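From the Worktable: Pink Boards and Wire Baskets

I have been on a storage kick since February, and those of you who have been reading for a while know how these go. First it was jars. Then it was the drawer dividers (we don't talk about the drawer dividers). Now it's the walls, and I am completely sold!

It started with a note from Eilidh Urquhart, who wrote to ask how I keep a small table clear when there's no room for a cabinet next to it. My answer is that everything that can hang should hang. A wire basket costs very little, weighs next to nothing, and you can see what's in it without digging. I tie mine up with plain cable ties, the kind that come in a bag of 100, and I snip the tails short so they don't scratch my wrists.

I'm also very fond of a washed-out painted board. You get that soft, chalky look when the color underneath is allowed to peek through, and peach under pinkish white is my favorite so far — it warms up a gray tabletop like nothing else. 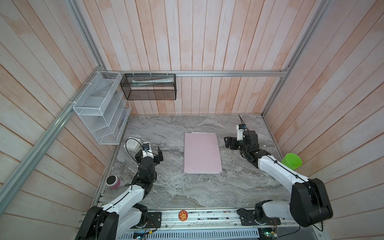

Pinkish boards, a marble-patterned top, and wire organizers tied up on the rails. The pale pink folder goes nicely with the walls.

A couple of things I've learned from hanging baskets all over my own place. Put the one you use most at the back, low down, where your hand lands when you reach across the table. The angled mesh kind with the stepped slots is better on a side wall, and I'd keep it for envelopes and cards. Don't fill it the first day! Leave it empty for a week and see what you keep wanting to put there.

Folders are my other weakness. Edvin Brekke swears by one folder at a time on the table, and everything else filed, and I've been trying it for 3 weeks now. So far I've found two unpaid bills and a recipe for plum dumplings that I'd given up on, so I guess it's working.

Next issue I'll get to Janka Oravec's question about painting over old varnish, which needs more space than I have left. If you've got a wall basket setup you like, write and tell me how you fixed it up — especially if you rent and can't drill.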